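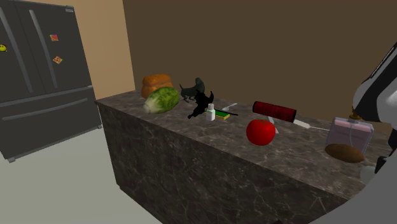 Kenza Slaoui wrote after last month's page to say that she tidies her practice kitchen before every recording, the way her mother tidied before company, and that her model still falls to pieces the minute somebody leaves a fork out. Should she keep tidying, she wanted to know, or is there such a thing as too clean?

There is, Kenza! I did the very same thing for my first 300 demos. One apple, one bowl, lots of bare marble, and every run looked gorgeous on playback. Then I dropped in a loaf of bread and the arm went for the bread. So this month is all about clutter, and how to keep your own head straight while you're recording in it. I work in simulation for nearly everything (the Hemetti kitchen pack, with a pair of hand controllers), but most of this carries over to a real counter if you've got the room.

Setting out the groceries

Mix food with things that aren't food. My island at the moment has lettuce and a loaf at one end, a potato and a lidded see-through container at the other, and in the middle a sponge, a plastic fork and a couple of dark animal-shaped ornaments that have no business near a cutting board. Good. People's kitchens look like that.

Let things overlap a little. I used to space everything out like a yard sale, and what I got was a model that only knew how to pick from a yard sale. Now the lettuce goes right up in front of the bread, so the bread is half hidden from where I'm looking. Picking the bread means deciding which side to come in from, and that decision is the part you want on record.

Keep one easy item in every layout. Mine is usually a bright red apple near the front. When a session is going badly I do a few apples and feel like a competent person again.

Knives: yes, put one in, but decide beforehand what you're teaching about it. I had one lying beside a dark red cylinder and was sloppy about it -- some days I moved the knife first, some days I reached straight past. Both are fine ways to behave and the two together made mush. Pick one and write it on a sticky note.

Dark things on dark counters are a pain. I still include them, just never as the target in the first batch. Save them for once the rest is working.

Where to stand

Park the robot in a different spot every handful of runs. I left mine at the right-hand end of the island for a whole week once, reaching in from the same corner, and I might as well have bolted it down. Left end, long side, a step back, a step too close. Too close is especially good! You'll be cramped and annoyed, and you'll record yourself backing up, which it needs to see done.

Leave the fridge in view for some of the layouts even if you aren't opening it. Magnets and all. I turned the background off to get faster loading and regretted it by supper.

While you're recording

Go slower than feels natural on the approach and then don't dither. A long hover over the potato gets learned as a long hover over the potato.

If you miss, keep recording. Open up, back off, try again, finish the job. I tag those runs "oops" and keep them in. The exception is when I've knocked something off the counter and spent a minute chasing it across the floor -- those get tossed.

Say the instruction out loud before you start. "Put the potato in the container." If you find yourself saying "no, wait, lid first," you had two tasks and you should split them up. Detum, the little labeling tool I use, has a box for the sentence and I fill it in before I press record. When I leave it for afterward I write whatever I ended up doing.

Same stopping pose every time. I never bothered until a reader in Pradstead showed me her clips, each one ending with the arm tucked in and still for a breath, and mine looked like someone had tripped over the plug.

How many

I get this one a lot. For a single pick-and-place with the clutter changing, I was happy at 300. My mixed kitchen set is at 3000 now and I did not do that in one go, please don't try. I do 3 short sittings a day with tea in between, and I quit when I start racing. You can hear it in the controller clicks.

Shuffle the counter every ten runs. I keep a saved layout called Khunthong (after the street I lived on, no deeper meaning) that I never touch and never train on. It's my test kitchen. If you only take up one thing from this page, make one of those, and give it a name you won't overwrite when you're tired.

Odds and ends

Wipe your controller grips. Sticky thumbs give you jumpy grasps.

Watch back five runs at double speed before bed. You'll spot your own habits right away. Mine was wiggling the wrist before every grasp, and the model had picked it up faithfully.

Back up before you update the simulator. I lost an afternoon of sponges that way.

Next page is drawers and doors, in September if my wrists hold out. Send me your fridge handle troubles, I've got plenty of my own.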